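**Plenik wire handling cell**

The Plenik is a two-finger bench cell for picking up short lengths of insulated wire and passing them on for crimping. It is made for workshops that build small batches and change jobs often. The fingers work on loose wire as well as straight lengths, and a thin wire lying in overlapping loops can be presented just as it is.

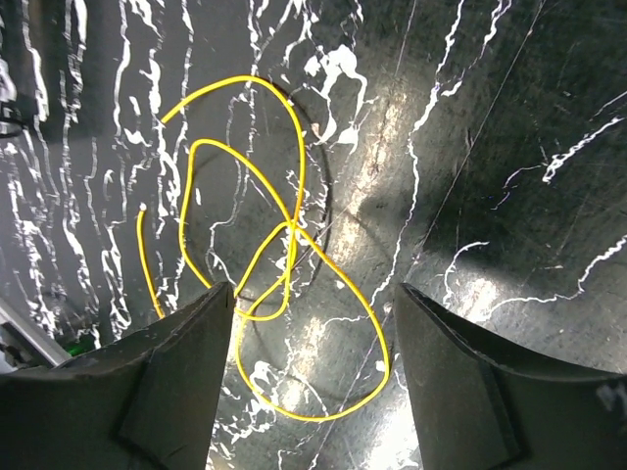 Tarmo Kuusk writes that at Zetcombe the crimping staff used to spend the first part of each shift sorting wire, and that they now set up the next job in that time. He adds that the change took some getting used to — two people asked to keep sorting by hand for the finer gauges, and still do.

Operators stay in charge of the cell. They choose the job, clear any wire the fingers miss and sign off each batch. Training takes 8 hours, split over two shifts.

**Details**

- Cell weight: 111 kg
- Bench width needed: 1,220 mm
- Fingers: 2, replaceable as a pair
- Feeds: Merrick crimping stations, or an open tray
- Spare fingers: order from Umel, quoting the cell number

Orders placed after October are delivered in the new year.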